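Home | Issues | Authors | Archive | Search
Filed under: Manipulation, Field Reports
Shares 21 · Comments 7

4. Failure analysis

4.1 How the fault appeared

The fault was first noticed in December, when the policy trained on the second part of our recordings was tested on the Karnine arm. The policy from the first part had behaved in a calm way. The new one closed the fingers too early, when the object was still in front of the pads, and then pushed it away. In two trials the fingertips pressed against the support surface and the arm went into protective stop. No person was near the arm and no part was broken, but we stopped all tests with the new policy from that moment.

Our first idea was that the training itself was wrong. We repeated it with a different random seed and obtained the same behaviour. We then moved the older policy onto the same arm, with the same fingers, and it worked as before. This told us that the arm was healthy and that the cause had to be searched for in the recordings.

4.2 Where the error entered

The recordings were made with a hand-held gripper. The opening between the two fingers is not measured by a sensor. It is calculated from the distance between two square markers, one near the tip of each finger, as they are seen by the camera on the tool. The calculation needs a calibration, in which the operator opens and closes the fingers fully before the first recording of a session.

In the second part of the data this calibration was done, but with the finger pads of the earlier session still mounted. The pads were changed afterwards from the Fendden type to the softer Baptiste type, and the calibration file was kept. When a soft pad is compressed, the fingers can come closer together while the object between them stays the same size. The calculated opening was therefore too small during every firm grasp. The policy learned that a good grasp is found at a smaller opening than the true one, and it began to close before the object was well placed.

A second error made the first one worse. If one of the two markers was not detected, our software (Momside, the version used through the whole study) repeated the last known value and gave no warning. This was meant for gaps of one or two images. In practice some gaps were as long as 30 images, and in such a gap the fingers may have opened or closed completely. We had written this rule ourselves and had forgotten that no upper limit was set.

4.3 Checking the recordings

All 903 recordings were examined again. A recording was marked as suspect if the calculated opening stayed perfectly constant while the tool was moving, or if it fell below the smallest value that the mounted pads permit. The suspect recordings were then watched by T. Saithong, who was not present when they were made and who did not know which policy had used them. We considered it important that the person who judges is not the person who recorded.

The kind of view that was used in this check is given in Figure 3, where both markers are visible and a pale grey curved object is held between the translucent pads, in front of black fabric with coloured foam letters.

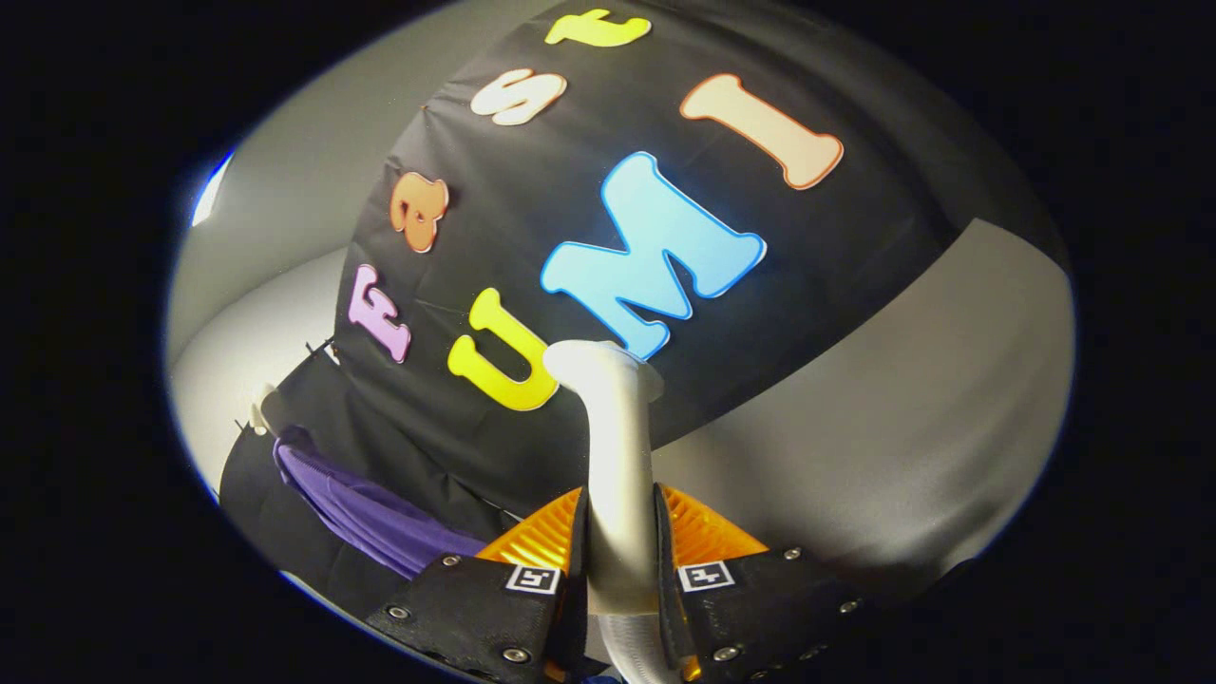

Figure 3. View from the camera on the hand-held gripper, with a marker near the inner tip of each finger.

The marking rule was strict on purpose, and it also removed recordings that were probably correct. We accepted this loss. A recording with a wrong opening value looks normal when it is played as a video, and only the comparison with the pad dimensions reveals the problem. For the same reason we do not believe that more careful watching during the sessions would have saved us.

4.4 Changes made after the fault

The calibration file now carries the type of the pads, and the software refuses to start a session if this does not agree with what the operator has entered. A missing marker is written as a missing value. If the gap is longer than seven images, the recording is rejected. On the arm, we have also lowered the force at which the protective stop is released, and the first trials of any new policy are run at reduced speed with one person at the stop button.

The policy was trained again with the remaining recordings. Its results are reported separately in Section 5 and should not be mixed with the numbers of the faulty policy.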